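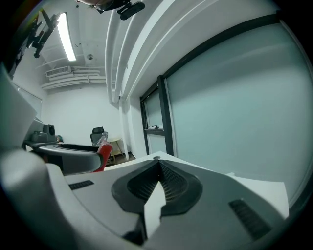 August 2021

Notes from the Restley visit, typed up on the train while I still trust my memory.

The invitation called it an open day. We got a corridor, a welcome talk that overran, and then the demonstration room, which I liked better. Iker Figueroa ran the session and to his credit answered whatever he was asked. The Menzies people had clearly seen it before and stayed near the biscuits.

The claim: the hand-held gripper collects usable grasping data in any ordinary room, with a new operator trained in one morning. Their slide gave 2535 recorded grasps. I asked how many had been thrown out before they got to that figure. Iker didn't have it to hand and will send it. I have written that down because it matters more to me than the 2535.

We were shown 37 attempts, of which 11 were dropped or let go early by my tally. Iker's tally was kinder, as he left out any where the operator "reset". I would count a reset as a failure. Barnevside does too, and we should agree this between us before anybody puts numbers side by side.

I had 2 goes myself. Easier on the wrist than our own handle, and I'd happily steal the grip shape. The closing action I'm less sure of – it felt vague near the end of travel, and I couldn't tell by hand when I had hold of something.

Nothing see-through came up in the talk, nor anything glossy. Pistach had endless trouble with clear wrap, and I'd want to see a proper run of it here, done by someone who doesn't work at Restley.

Lighting: they say it makes no difference. One room, one afternoon, so no view from me.

To do:
– chase Iker for the discard figure
– ask whether the pads wear, and what a new set costs
– send Barnevside our wording on resets
– no order before October, whatever the discount

Left my good pen there. Black, fine nib, if anyone else is going over.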